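4.3 Premature release over the table

The most common failure in our simulated trials was a release that came too early. The policy closed on the object, lifted it, and then opened the gripper before the arm had reached the goal pose. We logged 298 episodes with the Batton controller, and 33 of them ended this way. Another nine ended in a joint limit stop, which we treat separately in Section 4.4.

At first we took the early releases for a contact problem. The physics engine we use, Ragnarsson, lets thin objects slip when the contact margin is set too small, and a slip and a release look alike in the object trajectory. Telma Tapia went back through the command logs and found that the open command had been sent in every one of the 33 cases. The objects did not slip. The policy let go of them.

The open command depends on a height estimate taken from the rendered view. When the arm stands between the light and the table, its shadow falls on or next to the small items, and the estimate drops. Figure 2 gives a view of the task in the furnished room. The light blue square is partly in shadow, and the shadow of the arm also runs beneath the darker blue object to its left. In the plain room used for training, the light was diffuse and the table had almost no shadows on it.

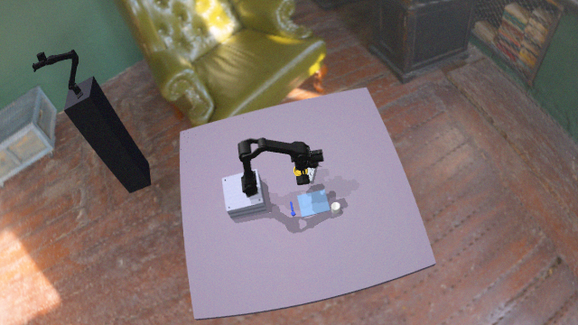
Figure 2. Tabletop task in the furnished room, with the gripper above the three small items.

4.4 Joint limit stops

The nine remaining failures have a simpler cause. The elbow limit in the Goltevley arm model was entered with the wrong sign in one configuration file, so the planner accepted paths that the simulator then refused. The arm stopped partway and the episode timed out. Azucena Bermúdez corrected the file and reran all nine start states — none of them stopped again.

We did not remove these episodes from the totals in Section 4.1. The same file had been copied into the Dendance test suite, and results reported from that suite before 17 January 2023 should be read with this in mind. On hardware the fault would have been more serious. The drive has its own limit switch, but a path planned through the limit would reach that switch at full commanded speed. We now compare the limits in the configuration with those in the arm model at startup, and the run is aborted if they differ.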